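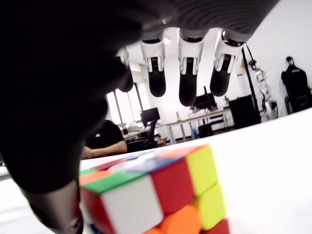 Robotic fingers under a white ceiling.

The Level in Silo 19

The bus to Brovville left Tarun Bajpai at the gate of the mill when it was still dark. He had a rucksack, a hard case with the tools, and a letter from the office of Lurnus, where he had worked for five years as a service technician. The letter was folded in his inside pocket. It said that the level sensor in silo 19 was defective and that the customer had lost his patience.

The man at the gate read the letter slowly.

"You are the second one," he said. "The first one changed the sensor and went home. The same night it was wrong again."

"I know," said Tarun. "I read his report."

The report was dated 12/10/2022 and it was short. New sensor fitted, tested, in order. Tarun had met the man who wrote it and he believed every word. This was what troubled him on the bus.

The mill stood beside the Jillum, a brown and quiet river which gave its name also to the flour. On every sack and on every lorry was written Jillum in round blue letters. The silos stood in a line along the bank, and number 19 was the last of them, a little apart, because it was built later than the others.

The shift leader was called Nishad. He was a heavy man with a soft voice and he wore his helmet even in the office.

"In the day it works," he explained. "I look on the screen, I see the level, I believe it. Then it comes the night, and the screen says the silo is full. The filling stops by itself. The lorry driver stands there with half of his load and he calls me at home. My wife knows his voice now."

"And the silo is not full?"

"I went up myself with a lamp. There was so much space in it that you could build a house."

Tarun asked at what hour it happened. Nishad did not need to think about it. He had written all the alarms by hand in a school notebook, and he put the notebook on the table and turned it so that his visitor could read. The hours were different every night, but never before ten in the evening and never after sunrise. On some nights there was no alarm at all.

"May I keep this today?" asked Tarun.

"Please bring it back," said Nishad. "There is also my shopping in it."

They climbed together. The stairs went up on the outside of the silo and the wind came from the river. At the top was a small platform with a railing, and in the middle of the roof was the sensor, clean and new, with its cable fixed neatly. It sent its pulses down to the grain and waited for the echo, as it should. Tarun opened the cover, connected his computer and looked at the curve. It was a beautiful curve. He could have put it in the manual.

He checked the cable, the earthing and the seal. He checked the settings against those of silo 18 and found no difference. At noon he ate his bread on the platform and read the notebook from the beginning, also the shopping. Onions, soap, alarm at 02:15, batteries.

In the afternoon he called the office. His manager wanted to know if he could change the sensor.

"I can change it," said Tarun. "But then you will send a third man."

There was a silence on the line.

"Stay the night, then," said the manager. "But keep the receipt for the hotel."

There was no hotel. Nishad gave him a chair in the control room, and later, when the other people had gone, a blanket that smelled of machine oil. At nine o'clock the screen showed the level of silo 19 and it was the true level. At ten it was the same. The lorry arrived and the driver came in to look at the man from Lurnus. He seemed disappointed that he was so young.

"I will start to fill now," said the driver. "Let us see how far I come this time."

Tarun took his lamp and his computer and went up the stairs alone. It was much colder than in the day. The railing was wet under his glove. He could hear the grain falling inside the silo, a sound like heavy rain in another street, and from the river came a white mist which had already covered the lowest steps behind him.

He sat on his case and watched the curve. For a long time it remained as beautiful as before. Then, very near to the beginning, a small hill appeared. It was nothing at first. It grew a little, and became smaller, and grew again. The true echo, far down, stayed where it was, but the small hill was now higher than it. Inside the silo the sound of the rain stopped. Down in the yard the driver shouted something which Tarun was glad not to understand.

He did not touch anything. He asked by radio that the filling should stay off, and when Nishad himself had locked the switch and confirmed it, he opened the inspection hatch beside the sensor and put the light inside, under the roof. The short pipe in which the sensor sat was covered with drops. On the drops lay flour dust, and the dust and the water had made a grey paste, which hung down from the edge of the pipe. It hung directly in front of the sensor. He put in one finger, in the glove, and took a bit of it away. On the computer the hill went down.

He looked at the roof of the silo next to it. Each of the older silos had a thick collar of insulation at this place, painted in the same colour as the roof, so that a person coming in daylight could easily take it for a part of the metal. Number 19 had only the bare pipe. When the sun came, the pipe became warm, the paste dried, and it fell down into the grain with no trace.

In the control room Nishad had made tea. He listened to everything and looked at his helmet, which for once was lying on the table.

"So it was dough," he said.

"A sort of dough, yes."

"We are a mill and we were stopped by dough." He thought about this. "How much costs such a collar?"

Tarun looked it up in the price list. It was 300, without the fitting.

"And the new sensor, how much was it?"

Tarun told him this also. Nishad wrote both prices in the notebook, under the onions, and closed it.

The collar was ordered in the morning and it came in March, because the factory had sent the first one to a wrong address. Until then a man from the night shift went up on the misty evenings with a brush on a long handle, each time with the filling locked. Nishad made a list of whose turn it was. His own name stood on it 3 times, and beside the last one he had written a question mark.

Tarun took the early bus. In the rucksack he had a bag of Jillum flour which the driver had given him without a word, and it was not well closed. When he came home, the letter, the report and his spare shirt were white, and for the hotel he had no receipt.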